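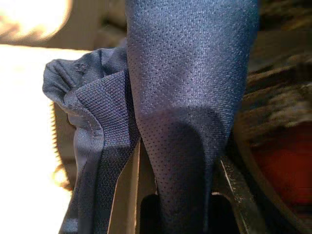

Ticket: Energy monitor shows 4000 watts with nothing running
Product: Surevari home energy monitor, paired with Turel hub
Status: Open (reopened by customer)

Original report

The monitor reads 380 watts most of the evening, which I can believe. Then it jumps to 4000 and stays there for 3 minutes. The app labels this "Dryer." The dryer was off and its door was open. I have read the help page that says this is normal while the monitor is learning my home. It has been learning since January.
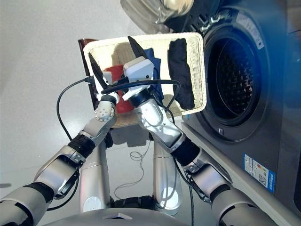
The clamps are on the right wires, arrows toward the panel, as in your manual. I checked them twice before writing in, so please don't send the clamp article again.

Reply from support

Please update the Turel hub, restart it, and delete the Dryer label so the monitor can detect it again.

Customer update

Done, all of it. The jump came back the same night, now labeled "Unknown heat 2." I don't see how a new name fixes a wrong number. I also watched the utility meter during one jump and it did not speed up at all.

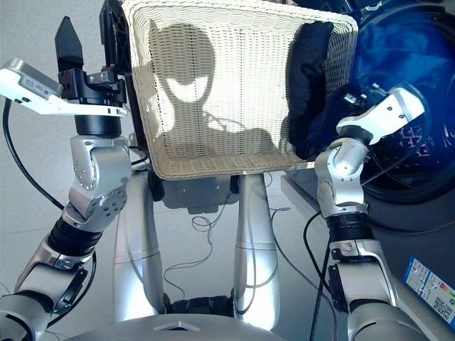 I moved the hub to the far end of the house, 40 feet from the panel, because someone on the Standemura forum swears by it. No change. I then turned off the breakers one at a time. With the Jin water heater circuit off, no jumps for two nights. Maybe that means something, but two nights isn't much.

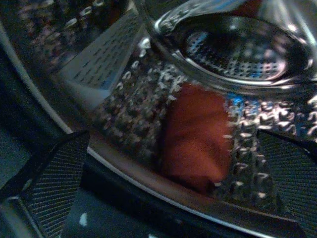 Last updated: July 14, 2019

Support has asked for raw logs and suspects a faulty clamp. Logs sent. If the clamp is bad, I'd like to know why the self-test passes it every time. Leaving this open until a replacement has run for a full billing cycle.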